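双腕でボウルの仕分けデモを集めてるんですが、固定カメラの映像で中身が見えません

ロボット学習・データ収集 > 模倣学習
投稿:vodo_arm2
2025年1月29日

急ぎです、すみません。双腕のテレオペで模倣学習用のデモを収集中。

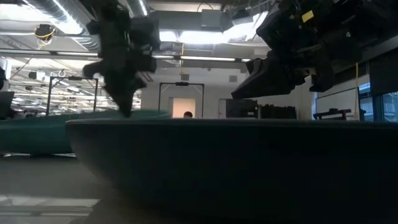
タスクは「ボウルの中の小物をつまんで別のボウルに移す」だけ。社内ではJotanoと呼んでるセットで、目標は2000エピソード。今200まで来たところです。で、手首カメラなしで固定カメラ1台だけで録ってるんですが、カメラの高さがテーブルとほぼ同じなので手前の濃い青緑のボウルの壁が邪魔で、中がまったく見えない。グリッパの先が縁のすぐ上まで来てるのはわかる、でもその先で何を掴もうとしてるのかは映像からは判断できません。左のグリッパはちょっとブレてるし。あと天井の照明がかなり明るくて、テーブルにも白っぽく反射してます。

この200本で試しに学習を回してみたら、縁の上までは行く。そこで止まるか、何もないところで閉じる。7回やって成功ゼロ。

聞きたいこと
・200本は捨てて録り直すべき?それとも混ぜて使える?
・カメラを上げるだけで足りるのか、手首カメラも必須なのか
・背景(配管とかコードとか奥の部屋とか)がごちゃごちゃなのは影響ある?
・奥に人の頭が入ってるエピソードがあるけど除外した方がいいか

関節角とグリッパの開閉は全部ログに残ってます。操作者は横に立って直接ボウルを覗きながら動かしてます。2月中に1回目の学習結果を出せと言われてて、あまり時間がないでっす。よろしくお願いします。

Vesetti工房

操作者が直接覗いてる、というところが一番まずいと思います。人はボウルの中を見て動きを決めてるのに、モデルにはその情報が渡らない。同じような画像なのに手が右に行ったり左に行ったりするデータになるので、学習側からすると平均を取るか迷って止まるかしかないです。縁の上で止まるって症状、まさにそれっぽい。

うちの手順を書いときます。

まずカメラを上げる。斜め上から、ボウルの底が両方とも入る角度。真上だと今度は腕が被るので、少し手前に倒す。角度を決めたら両腕を作業姿勢まで下ろして、その状態で底が見えるか確認。腕を退避させた状態で確認してOK出すと後で泣きます(泣いた)

次に手首カメラ。必須とまでは言わないけど、ボウルみたいに壁のある容器なら付けた方が早い。グリッパが近づいたとき上のカメラからは指で隠れるので、最後の数センチは手首側しか見えてないことが多い。片腕だけ付けるなら、つまむ方の腕に。

それから操作者には画面だけ見て操作してもらう。モデルに入れるのと同じ映像だけ。これで操作できないならモデルにもできない、という判定にもなります。最初はみんな遅くなるけど、30分もすれば慣れます。

200本の扱いですが、そのまま混ぜるのは反対。視点が違うし手首映像もないので、入力の形を揃えるだけで面倒が増える。捨てなくていいけど別フォルダに。関節の軌道だけ使って、動作時間の分布とか可動域の確認に回すくらいが無難です。

照明は全部消す必要なし。露出とホワイトバランスを固定、オートは切る。腕が画面に入るたびに明るさが変わるのが地味に効きます。テーブルの反射が気になるならつや消しのマット。ただしマットを敷くなら最初の1本から最後まで敷くこと。途中から敷くと条件が二つになります。

ブレはシャッター速度を上げる。明るい部屋なら余裕があるはず。それでもブレるなら操作が速すぎるのかも。

data_nagashi

背景は気にしなくていいと思う。うちはもっとひどい。ケーブルだらけ。普通に動いた

人が映るのも除外しなくてよくない?本番でも人はいるんだし。むしろ居たり居なかったりする方が強くなる気がする(気がするだけ)。ただ映る人の許可は取ること、データを外に出すなら特に

あと2000本いきなり録るのはやめとけ。50本で一回学習→見る→直す→また録る、の方が絶対いい。自分は全部録ってから時刻同期のズレに気づいた

vodo_arm2(投稿者)

ありがとうございます、両方すごく助かります。操作者が覗いてるのは完全に盲点でした。

今日カメラを棚の上に仮置きして試したら、奥の方のボウルは底まで見えました。手前はまだ左腕が被る。もうちょい右に振ってみます。手首カメラは在庫が1個だけあったので右腕に付ける予定。

追加でひとつだけ。ボウルの色って変えた方がいいですか?手前のやつ、映像だとほとんど黒く潰れてて、黒いグリッパと重なると境目がわかりにくいです。

Vesetti工房

本番で使うボウルが決まってるなら変えない。決まってないなら明るい色を混ぜる、1色に揃えるより何色か。潰れてるのは今の角度で外側の壁を見てるせいもあるので、カメラを上げて露出を固定してからもう一回見てください。中に光が届いてれば濃い色のままでもいけることが多いです。

ボウルの位置も毎回ちょっとずつずらすのを忘れずに。同じ場所に置き続けると位置を丸覚えします。

đỗ_lab

横から失礼します。似たタスクやってます。

失敗からのリカバリも録っておくといいですよ。つまみ損ねて、もう一回行って、成功するやつ。うまくいったデモだけだと一度外したあと何もできなくなる。全体の1割くらい混ぜてます。わざとらしい失敗じゃなくて、実際に外したときに録画を止めずに続けるだけでOK。

あと各エピソードの頭に腕の初期姿勢へ戻すこと。バラバラだと最初の数秒が変な動きになりました。完全に同じじゃなくてもいいけど、範囲は決めといた方がいいです。

成功/失敗のラベルは録った直後に操作者が付ける。後からまとめて映像見て付けるのは、ボウルの中が見えない角度だと無理なので。今の200本、ラベル付いてます?付いてないなら覚えてるうちに。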